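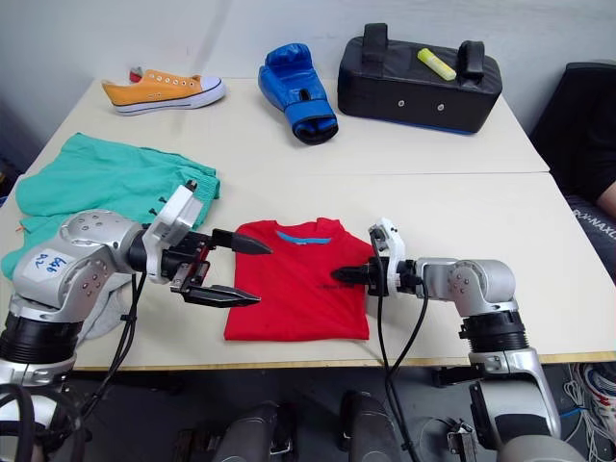

Packing for a week away in a carry-on used to take me a whole evening, and I would still end up sitting on the lid. These days I can do it in 26 minutes, and most of the credit goes to doing things in a fixed order. Start by clearing a big flat surface, and I do mean big, like a dining table. A bed is too soft and everything slides into the middle. Put your T-shirts down first, folded flat like the red one on the white table, so you can see how wide your stack is going to be before you commit to anything else.
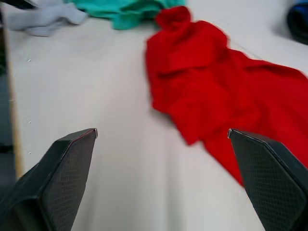
Next come the pants. Fold them in half lengthwise, smooth out the pockets (there is always a receipt in there, or in my case a cough drop), and roll them from the cuffs up. Jeans get rolled last and go along the hinge side of the bag, where the weight sits low when you wheel it. I learned this on a December trip to Sirkmont, with a bag that tipped over at every curb – very embarrassing in a hotel lobby!

Now for the small stuff. Socks go inside shoes, and shoes go sole-out against the sides. I use 2 packing cubes from Brukari, one for underwear and one for whatever I'm sleeping in, but a clean pillowcase does the job nicely if you'd like to save your money for lunch.

Lay the shirt stack on top of the rolls, then your sweater over that, spread out like a blanket with the sleeves tucked down the sides. Toiletries go in at the very end, in a zip bag, right where you can grab them at security.

Before you zip up, lift the bag over your head once. If your arms wobble, take out a pair of shoes. You know which pair I'm talking about, and so do I.

Tharushi Gunawardena
Updated 2025-12-31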